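About Felar

2 min read

Felar began with four of us in the back half of a building on Geddes Street, wanting a gripper a person could carry to the table, hold in both hands and simply start working with. That wish became the Tisavau, our hand-held two-finger tool, and it's still the thing we're happiest to talk about (at length, if you let us!).

Every Tisavau kit comes with the handle, the finger mounts, a camera bracket and 20 spare foam pads. We include plenty because pads get used hard, and swapping them takes 3 minutes once you've done it a time or two. Kits are $149 a month to borrow, and you can keep one as long as you like.

We also run a recording service called Dendum – you tell us the everyday job you'd like your robot to learn, and our own people sit down and do it, over and over, with the same tool we'd send you. Drawers are a favorite around here.
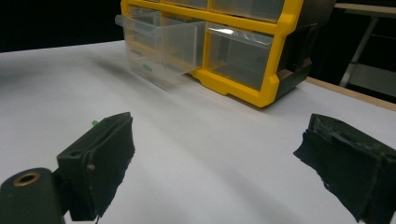 Tisavau fingers and a yellow parts organizer, one clear drawer open.

If you're ever nearby, do come and try one. The coffee is usually on by 9 a.m., and we love showing people around.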